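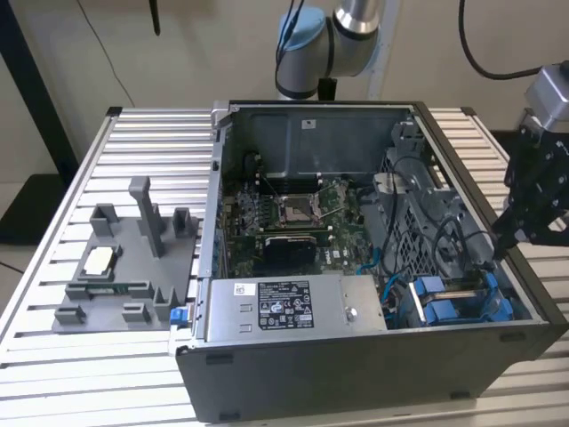

Open afternoon at the Viltance workshop, Lorkville — two arms and a Dell tower

slottedspanner wrote:
Went along to the June open afternoon. The demo was two arms working on an old desktop PC, with a processor and a green board set out on a printed fixture next to it. The talk started at 11 and the room was fairly full. Jad Chidiac did the talking and took questions throughout. I had expected conveyor belts, so this was a nice change.
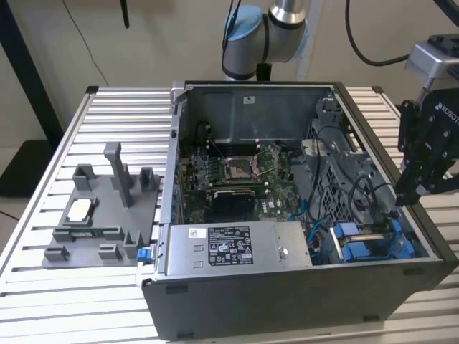 CPU socket open, chip still in its holder on the left.

Parts are held in printed pockets so the arm knows where to find them. Chidiac said the plate took 11 versions to get right. The software is called Pai and was written in house.

pelham_k wrote:
I was there too and was less impressed. Knowing where every part sits before you start is the easy bit. Give it a case from a skip, full of dust and with a screw missing, and then I'll pay attention. The Zirkstead day last year at least used mixed machines.

slottedspanner wrote:
Fair, but Zirkstead only did lids and side panels. Getting in among cables is a different job. Look at how little room there is.

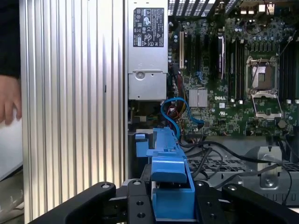 Gripper on one of the blue plastic parts, power supply behind.

marrowfat wrote:
Did they say how long a full machine takes? Our place strips up to 200 a month by hand and the drives are what slow us down.

pelham_k wrote:
He was asked and didn't give a time. Make of that what you will.

slottedspanner wrote:
He said they weren't timing it yet — they log each attempt and look at the failures first. They were on attempt 2309 that morning. I'd sooner hear that than a made-up number.

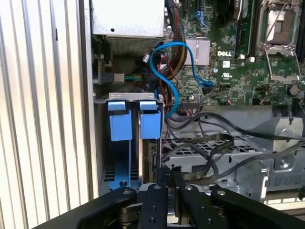 Jad Chidiac

Someone sent me the link, so I'll answer what I can. The drive bay is the hardest area for us. The cables near it bend differently every time, and the fingers have to get in close to the drive without catching them. pelham_k is right that the fixture makes life easier. We want to try untidy cases next, but I won't promise a month. marrowfat, bring one of yours to the next open day and we'll have a go at it.

marrowfat wrote:
Will do. Is there parking?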